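Section 4. Hand, Wrist Camera and Backdrop

Skallaneo Bench Arm, Builder's Guide
Revised 11 January 2021
Text: Usha Shenoy. Wiring checks: Ashwin Poojary.

4.1 Before you start

This section covers mounting the right hand, fitting the wrist camera, placing the printed backdrop and running the first finger test. The arm must already be bolted down and homed as described in Section 3. If the arm has been moved to another bench since it was homed, repeat Section 3 first.

The procedure assumes the Loten right hand with the Somov camera bracket. Left-hand builds use the same steps, but the cable leaves the wrist on the opposite side and the joint table has to be mirrored before power is applied.

You need:

4 wrist screws, supplied with the hand
Hex key, supplied with the hand
Camera bracket and short ribbon cable
Hegde control box with the 7-wire harness
Printed backdrop sheet
Low-tack tape
Soft cloth

CAUTION: Disconnect the control box from the wall outlet before you touch the wrist connector. The switch on the front of the box does not isolate the harness.

4.2 Mounting the hand

1. Move the arm to the service pose and switch off the control box. Unplug it.

2. Support the arm with a block under the forearm. The wrist joint has no brake and will drop when it is pushed.

3. Feed the harness through the wrist ring. Check that no wire crosses the thumb side of the opening.

4. Push the harness connector into the hand until the latch clicks. Pull lightly on the connector body to confirm that it is seated. Do not pull on the wires.

5. Place the hand against the ring with the back of the hand toward the camera side. Start all the screws by hand before tightening any of them.

6. Tighten the screws a little at a time in a cross pattern. Stop when the hand no longer rocks. The ring is softer than the screws and the threads strip easily.

7. Turn the thumb through its full travel with one finger. It should move with even drag and should not touch the harness at any point.

NOTE: Do not force a finger backward past straight. The joints have a hard stop, and a finger pushed beyond it will read wrong in the joint table until it is recalibrated.

4.3 Fitting the wrist camera

1. Slide the bracket onto the wrist from above and leave its clamp loose.

2. Plug in the ribbon cable with the contacts facing the wrist. Close the connector lock.

3. Reconnect the control box and start it in view-only mode. In this mode the camera runs and the finger drives stay off.

4. Tilt the bracket until the back of the hand fills the bottom of the view, with the fingers pointing up. The thumb must be visible on the right. Leave clear space above the fingertips so that a straight finger is never lost at the top edge.

5. Tighten the clamp and check the view again. The bracket tends to creep toward the thumb as the clamp closes.

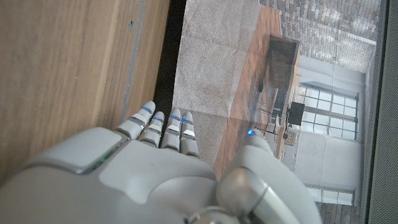

6. Open the camera page and set exposure to manual. With automatic exposure, a bright area of the backdrop darkens the whole view and the gaps between the fingers become hard to separate.

7. Set the gain so that the light gray shells keep some shading. If the shells turn flat white, lower the gain one step and look again.

8. Save the setting under the name of the bench, and write the same name on the tape label on the arm base. Settings are not stored in the camera. A camera moved to another arm will load whatever that arm's control box holds.

NOTE: Clean the lens with the soft cloth only. Solvent wipes cloud the cover.

4.4 Placing the backdrop

The backdrop gives the camera a fixed, detailed background for checking view drift. Any large interior print will work if it has straight edges and a mix of light and dark areas. The print may be placed sideways. The drift check compares the view with its own earlier state and takes no account of which way is up in the picture.

1. Unfold the sheet and smooth it by hand. Fold lines can stay. They do not affect the check as long as the sheet does not shift along them.

2. Place the sheet beyond the reach of the fingers. With the arm extended, the fingertips must clear it everywhere in the test pose and on the way to it.

3. Tape the corners first and then the long edges. Keep tape off vent openings and perforated panels.

4. Turn the bench lamp so that the sheen on the print does not fall behind the fingertips. A small change in lamp angle is usually enough. Moving the sheet is slower and means checking clearance again.

5. In the camera view, find one vertical edge that is fixed to the room or to the bench, such as a metal strip on a wood panel. Mark it on the camera page as the reference edge. Do not choose an edge on the print itself.

CAUTION: Keep loose sheets and spare tape out of the arm's travel. Paper pulled into the wrist ring can drag the ribbon cable out of its lock.

4.5 First power-up of the finger drives

1. Clear the bench inside the taped floor line and tell anyone working nearby that the arm is going live.

2. Put one hand on the stop button and leave it there until step 7 is finished.

3. Leave view-only mode. Wait for the hand to finish its own check. The hand may twitch once.

4. Look for the green indicator on the back of the hand and for a blue light at each fingertip, including the thumb. If the green indicator is off, stop and go to 4.6.

5. Send the OPEN command. The fingers should straighten and the thumb should move away from the palm.
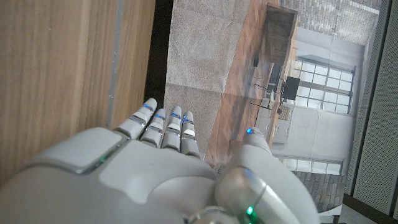

Figure 4-2. Right hand with fingers extended, wood panel at left, perforated panel at right.

6. Run each finger alone at speed setting 40, beginning with the finger farthest from the thumb. Listen for clicking at the knuckles. A steady hum is normal.

7. Send REST and release the stop button only after the drives report idle.

8. Enter the drift check. A result under 358 counts is accepted. Above that, check the bracket clamp, mark the reference edge again and repeat the test once. If the second result is also high, the sheet or the lamp has moved.

4.6 Faults at this stage

Green indicator off, camera working
The harness is not fully seated. Unplug the control box, remove the hand and repeat 4.2 from step 4.

One fingertip light off, finger moves
The light lead is loose inside the fingertip. The hand can be used, but log the fault on the bench sheet.

One fingertip light off, finger does not move
Stop the test. Check the harness for a pinched wire at the wrist ring, beginning on the thumb side.

Fingers move in the wrong order
The left-hand joint table is loaded. Load the right-hand table and restart the control box. A restart from the menu is not sufficient; use the front switch.

View shakes when the thumb moves
The bracket clamp is touching the thumb housing. Loosen it, turn it away from the thumb and repeat 4.3 from step 4.

4.7 Leaving the bench

1. Send REST and switch off the control box.

2. Put the block back under the forearm.

3. Leave the backdrop in place if the next session is on the same bench. Otherwise remove the tape from the long edges first and fold the sheet along its existing lines.

4. Enter the drift result, the speed setting and any open faults on the bench sheet. Grip tests are covered in Section 5.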